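Saturday, fuel lab, Clundwood. Seal soak series, entry picked up from the loose sheets. 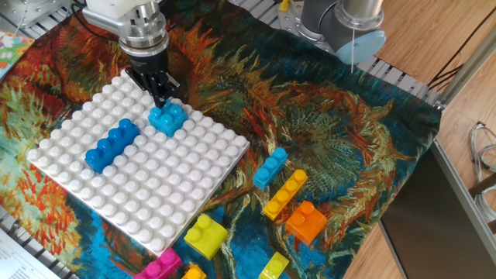
## Where the soak series stands

All 17 jars are in the cabinet at 40 °C. Fuel A is the straight fossil kerosene from the Flotum drum. Fuel B is the blend, half kerosene and half the synthetic from used cooking oil. Fuel C is the synthetic neat, no aromatics to speak of. The odd jar is the blank.

Pulled the first nitrile rings this morning. Blotted, weighed, measured the cross section, back in the jar. Haruto timed me and I was slow on the first few, so the early ones had longer in air. Marked those with a star on the sheet.

Rings in A have swelled the way they always do. Rings in C have hardly moved, and one of them weighs less than it did going in. B sits between, closer to A than I expected. Fluorocarbon rings show next to nothing in any fuel. Not going to bother with weekly pulls on those. Start and end will do.

What I still want to see is the switch: ring soaked in A, then moved to C. That is the case the airlines ask about, an old seal that has been in ordinary fuel for years and then gets a tank of something with no aromatics. It should shrink back and may weep at the fitting. Gunvor has a box of used rings out of a fuel pump overhaul and says we can have them. No service history on any of them, so they are good for a look and no use for numbers.

## Balance

Drifting again. Zeroed it, closed the doors, came back after coffee and it was off in the last digit. Moved it away from the window end of the bench. Better, but I would like Oda to run the check weights before the next pull. Until then the last digit is not to be trusted and I have written the masses one place shorter.

## Filters

Bonda filter housing on the transfer line was changed before filling the C jars. Old element looked clean. Kept it in a bag, labeled, second shelf. New elements are the Adamczyk ones. They fit but the gasket is thicker, so don't force the collar. Hand tight and then a bit.

Differential pressure on the line was normal for A and B. On C it read a little low the whole time, which fits with the lower density, but I haven't worked it through.

## Water

Ran the water test on what is left in the B can. Passed. Didn't run it on C since the bottle of reagent is nearly empty and Märta needs it for the storage samples. More is on order.

## Thermal rig

Still down. Vilgot has the heater tube section apart and is waiting on a fitting. The hour counter stopped just short of 4000 so we may as well do the full service while it is open. I asked him to photograph the tube deposits before anything gets wiped. The color at the outlet end was darker than the standard for the last fossil run and I want to compare it with the blend when we are back up.

## To do

- Oda: check weights on the balance
- Used rings from Gunvor, 2 jars set aside for them, move from A to C
- Find the lid for the spare can. The foil is not good enough
- Density on C, repeat at 15 °C, the first reading was taken too warm
- Ask Flotum for the batch certificate again. The one they sent is for the previous drum
- Drip tray under the transfer pump needs emptying

Next pull same time next week. Haruto has the key to the cabinet.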